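Brulivis Under-Shelf Dehumidifier
Set-up Guide, Section 3: Placing and starting the unit

Read this section before you connect the power cord. The steps apply to both the standard model and the model with the Serlow drain kit.

3.1 Choosing a location

The unit draws damp air in through the back grille and sends dry air out through the top. It works best in a closed room with the windows shut.

1. Choose a level surface that can hold the weight of the unit with a full water tank.
2. Leave 6 inches of clear space behind the back grille and above the top vent.
3. Keep the unit away from radiators, stoves and direct sun.
4. Check that the power cord reaches a wall outlet. Do not use an extension cord.

CAUTION: Do not place the unit above a sink, bathtub or laundry tub.

Note: In closets and pantries, leave the door open a few inches for the first day so that air can move through the space.

3.2 Preparing the shelf or cabinet

Solid bins and boxes block air flow and hold damp air against the back wall. Items stored near the unit should be in open baskets or on wire racks wherever possible. Food and paper goods can stay in small lidded containers.

1. Empty the shelf and wipe it with a dry cloth.
2. Look for mold on the back wall and in the corners. Clean it off before you go on.
3. Put stored items back, heaviest first. Keep them clear of both vents.

A white wire basket, open at the top, lets air through on all sides. A small clear container with a lid suits items that must be kept closed.
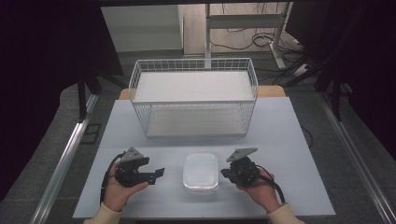
3.3 Fitting the water tank

1. Remove the tape from the tank door and pull the tank straight out.
2. Take the packing foam out of the tank. Check that the float moves freely.
3. Rinse the tank with clean water and dry the outside.
4. Slide the tank back in until it clicks. The red tank light will not go off until the tank is fully seated.

Note: If you have the Serlow drain kit, leave the tank in place and see Section 4 for the hose connection.

3.4 First start

1. Stand the unit upright for 6 hours before you switch it on.
2. Plug the cord into a grounded outlet.
3. Press POWER. The fan starts at low speed.
4. Press MODE until the green AUTO light comes on.
5. Let the unit run without a break until the humidity light changes from amber to green. In a very damp room this can take more than a day.

The fan may keep running for a short time after you press POWER to turn the unit off. Wait until it stops before you unplug the cord.

CAUTION: Never tip the unit while the tank contains water. Water in the base can damage the control board.

3.5 Filter reminder

The filter light comes on after 600 hours of use. Vacuum the filter, put it back and hold RESET until the light goes off. Replace the filter at 1,000 hours with Rathjen type 200. Washing the filter will shrink it and leave gaps at the edges.

Guide revised 2018-02-14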